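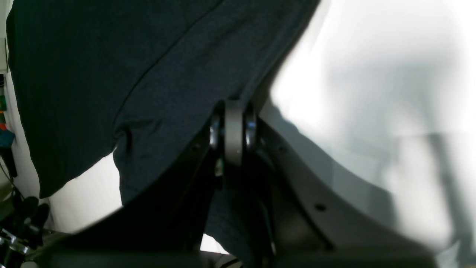 The Woman Who Listens to the Gripper

Ilaria Greco keeps the folding cell at Cirkier running, a job she describes as "mostly lint." She has a desk upstairs with her name on it. I never saw her sit at it.

The cell is one arm, one gripper and a table, and it handles knitwear, meaning it picks up a garment, lets it hang, and lays it down again flatter than before. On a good shift it gets through 400 pieces. I asked about a bad shift.

"On a bad shift it gets through one," she said. "Very thoroughly."

Greco starts at the fingers, before the arm has power. The black plates come first, wiped with a dry cloth, then the metal joint between them, which she goes over with a brush she bought at a drugstore. The official brush is in a drawer. "It sheds," she said. "Somebody sold us a cleaning brush that sheds."

Then she moves the plates by hand and puts her ear close. A healthy joint makes no sound she can describe. An unhealthy one "sounds like my uncle getting off the couch." If she hears the uncle, the gripper comes off and a spare goes on. The swap takes 30 minutes, 2 of which are spent looking for the hex key.

Dark fabric is her least favorite. Navy knit against a black gripper gives the wrist camera very little to go on, and the bright white behind it makes things worse.

"It's navy on black with a snowstorm in the background," she said. "I have trouble with it too, and I've had eyes for years."

Her fix was to turn the lamps down and reteach the grasp so the fingers take hold a little farther in from the hem. Reinhold Haberkorn, who runs the line, wanted a new camera. They tried her way first, in September, and the money for the camera is still in the budget, where Haberkorn visits it.

Cables are the other worry. They get tugged every time the wrist turns, and Greco checks the ties with a fingernail. Three ties, none of them tight. The last technician, from the Skomthorpe plant, liked them tight. "Beautiful work," she said. "It looked like a roast."

She doesn't keep a maintenance log on the computer, although there is one, and it sends her reminders. Hers is a paper notebook hanging by the emergency stop. I asked if I could read a page. The most recent entry said "squeak, left." The one before it said "squeak, left???"

Had she found it?

"It was my shoe," said Greco, and went to power up the arm.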